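From: Drestano list member
To: Drestano Owners mailing list
Date: 10 January 2022
Subject: Re: winter kit for the trunk, and a weak battery

On the earlier question:

> We drive up to Ornberg in February, 165 miles each way, and the last
> stretch has no shoulder and no signal. The battery is the one the car
> came with. It cranks slow on cold mornings but it has always started.
> Should I replace it before the trip or just carry cables? Also, what
> do people keep in the trunk this time of year?

Replace it. Slow cranking in the cold is the warning, and on some cars you only get it for a week or two. Cables are fine in a parking lot, but they need a second car, and you may wait a long time for one on that road. Have the shop test the alternator while the old battery is out. I went to Tiwari Auto on the county road and they did the test for no extra charge. Clean the terminals even if they look all right.

I made the same drive last winter and had to stop for almost 2 hours at 32 degrees with freezing rain coming down. I ran the engine now and then for heat, after getting out to check that the tailpipe was clear of snow. Do that every time. Crack a window too.

My trunk has a blanket, a flashlight, gloves, reflective triangles, a small shovel, a bag of sand and a phone charger that does not depend on the car. Water goes in the cabin, where it is slower to freeze. The triangles should be where you can reach them without unloading the luggage.

If there is no shoulder, keep rolling slowly with the flashers on until you find a wide spot, if the car will let you. If it dies in the lane and you can get out safely, stand well off the road and call from there – don't wait behind the car.
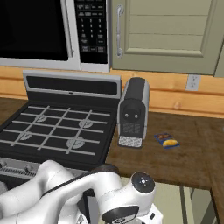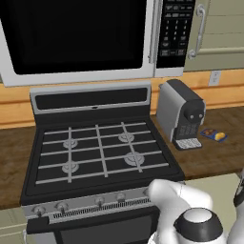
Microwave and gas range, green cabinet to the right.

One more thing on tires. Check the pressure the morning you leave, before driving, and check the spare as well. Mine was nearly flat when I looked. The Junia gauge I bought reads the same as the one at the shop, so I trust it.

If you go with a new battery, write down the radio code first. My car asked for it and the card was at home.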